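We use cookies to remember your preferences and to count visits. Accept all | Manage settings

Wetbridge Parts Recovery — progress report to the Iyer Fund, period ending June

To Trinidad Cabanatuan, with copies to anyone who asked for one last time and regretted it.

When we wrote in the winter, the Wetbridge bench was a door laid across two filing cabinets, and our inventory was a cardboard box marked MISC. I can report progress on both fronts. We have a proper bench. The box is now marked MISC 2.

The grant was meant to get us from "pile of donated office computers" to "parts a school or a clinic can ask for by name." Since the last report we have logged 1,844 parts, most of them memory and drives, with processors a respectable third. Senthil Rai did the bulk of the typing and would like it noted that the old Ravcombe offices labeled everything twice, with different numbers.

The largest change is in how loose parts are held while they wait to be checked. We used to put processors in egg cartons, which worked until somebody brought in actual eggs. Danilo Dumlao spent most of April on molded gray trays, trying different ones from Dramik until he found a shape he could live with. A processor sits in its own square recess with a wall around it, lid up, so the marking can be read without picking the thing up.
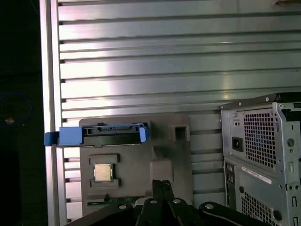
Drive caddies have been a slower business. They came to us in four or five styles, and a caddy from one line of machines will go into another just far enough to get stuck. We now keep each style together and match it to its drives before anything goes on the shelf. This has cut the sorting time for a typical delivery from 9 hours to a long afternoon, which Danilo counts as a triumph and his knees count as a long afternoon.

Sixteen complete machines went out in the period, against a target of 20. The shortfall is mine. I promised a batch for May before checking whether we had power supplies, and we had two. More are on order and I have been asked to stop promising things on the phone.

Spending is within budget apart from shelving, where we went over. The first set was rated for books. Keerthana Chacko has moved the difference out of the travel line, nobody here having traveled anywhere except to Ravcombe with a hand truck.

Still open:

The processor list has no column for condition. Tharun Bangera is adding one and has asked for agreement on what "fair" means. Discussions continue.

We have not settled what to do with drives that fail the wipe. At present they sit in a locked cabinet.

The second bench is built but has no lighting, so it gets used until 4 p.m. and then becomes a coat rack.

For next period we would like to clear the remaining Ravcombe pallets, get the condition column filled in and reach the 20 machines we said we would reach this time. We are not asking for more money in this report. We may ask about lamps in the next one.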